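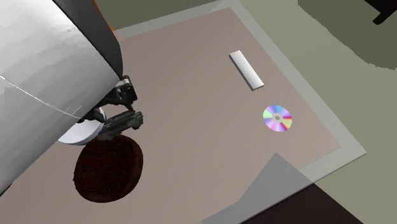

Computer rendering of a robot arm and its gripper.

I turned 66 this spring, and among the cards and the very nice lemon cake there was an envelope from my dentist's office in Bonham with a bill in it for $1,714. I want to say right away that I like my dentist. Dr. Ngaio Doolan has been looking after my teeth since I had more of them, and she once stayed an hour past closing to fix a filling I had knocked out on a peach pit. So please don't take any of this as a complaint about her, or about the crown, which fits beautifully and which I have been chewing on quite happily ever since.

My complaint is that I had no idea what the crown was going to cost until it was in my mouth and the envelope was in my mailbox. I had asked, in a mumbly sort of way, and been told that it would depend on the insurance. I nodded, the way we all nod when we're lying nearly upside down with a paper bib on, and that was the end of the discussion.

I think dental offices ought to post their prices. I mean the ordinary ones, for the ordinary things - a cleaning, a set of X-rays, a filling, a crown, pulling a tooth. Print them on a sheet and keep the sheet at the front desk, and put the same sheet on the website where a person can read it at home in her slippers without anyone waiting on her answer.

Whenever I bring this up, somebody tells me that every mouth is different. Well, I'm sure it is! Every car is different too, and so is every head of hair, and yet the place that does my brakes has a board up on the wall and so does the place that does my bangs. If the job turns out to be bigger than expected, they come out and tell me so, and I decide. I have never once felt cheated by a price that said "starting at." What I can't do anything with is no number at all.

My neighbor Ro-un Shin put off a toothache for most of a winter for this very reason. He is a sensible man who keeps his gutters clean and reads the whole instruction booklet before he plugs anything in, but he had no dental coverage that year and he had gotten it into his head that whatever was wrong back there would run him $2,000. He simply didn't want to hear it. By the time his wife got him into the car, he was eating soup on one side. The visit and the filling came to $152. I have seen the receipt, because he carried it around for a while and showed it to people.

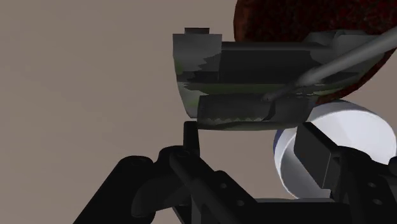
Now, I can't promise you that a printed sheet would have gotten him there any sooner. People are afraid of the dentist for all kinds of reasons, and some of those go back to when they were six years old. But I do believe the money part of the fear is the easiest part to do something about. It doesn't take any medicine or any special training. It takes a sheet of paper and somebody willing to keep it up to date.

I've also heard that patients will shop around if they can see the prices. I suppose a few will. I might have looked around myself, and then I'd have gone straight back to Dr. Doolan, as I think most people would who have found a person they trust with a drill. And if somebody does find a cleaning they can afford a few towns over, and goes and gets it, I have a hard time seeing the harm. The folks who worry me are the ones who aren't going anywhere.

The insurance question is a real one, I'll grant that. The front desk can't always know what a plan will pay, and I've sat on hold with mine long enough to have some sympathy. But they know what they charge. Give me that number first and let me do my own fretting over the rest.

I said most of this to Dr. Doolan at my last checkup, once she had taken her hands out of my mouth. She laughed and said she would talk it over with the office. I go back in September for a cleaning, and I plan to look at the front desk before I sit down.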